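Ticket: Scratched and flaking coating on metal bins, bench 2
Site: Clarkholm
Opened by: Amber Bosman
Assigned to: Cor Peeters
Status: Waiting on parts
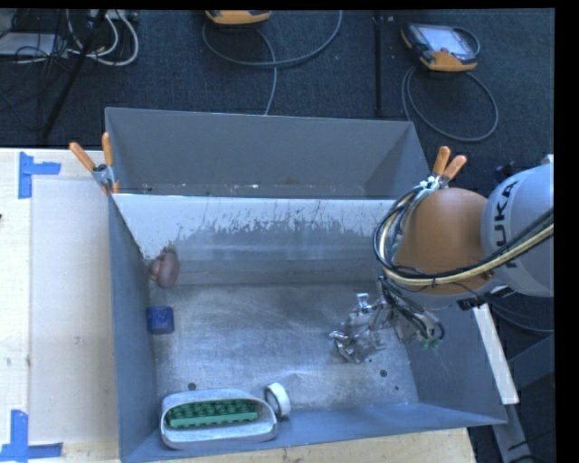 Problem reported
Front bin has a pale finish along the upper part of the rear wall. It breaks into jagged streaks with darker grey below. The floor is scuffed bare metal. The bin behind it has small white specks and worn spots low down, near the shared edge. Amber asks if the bins can stay in use or need to be swapped.

Log

9:10 — Cor Peeters
Took everything out of the front bin and wiped it down with a damp cloth. Marks did not change. Grey residue on the cloth, no grit.

9:40 — Cor Peeters
Ran a plastic scraper along the streaks. A few flakes came off at the top, nothing from the lower part. Floor scratches are shallow. The holes in the floor have no sharp edges.

10:25 — Bảo Nghiêm
Is this the old Dutomska batch? We had 40 of those in April and the finish went the same way on several.

10:50 — Cor Peeters
Yes, same batch. Label underneath says Dutomska.

13:15 — Amber Bosman
Fine to keep using them for hard items? I don't want flakes on anything soft or wrapped.

13:30 — Cor Peeters
Hard items only for now. Wipe out at the end of each shift. I put tape on the outside of both bins so they don't get mixed up with the good ones.

15:05 — Bảo Nghiêm
Asked Pukura for two liners, 39 each. They have them in stock but the sizes need checking — please measure the inside at the floor and at the rim, as the right wall slopes out.

Open items
Measurements to Bảo Nghiêm (Cor)
Check the rest of the batch on the back shelf (Amber)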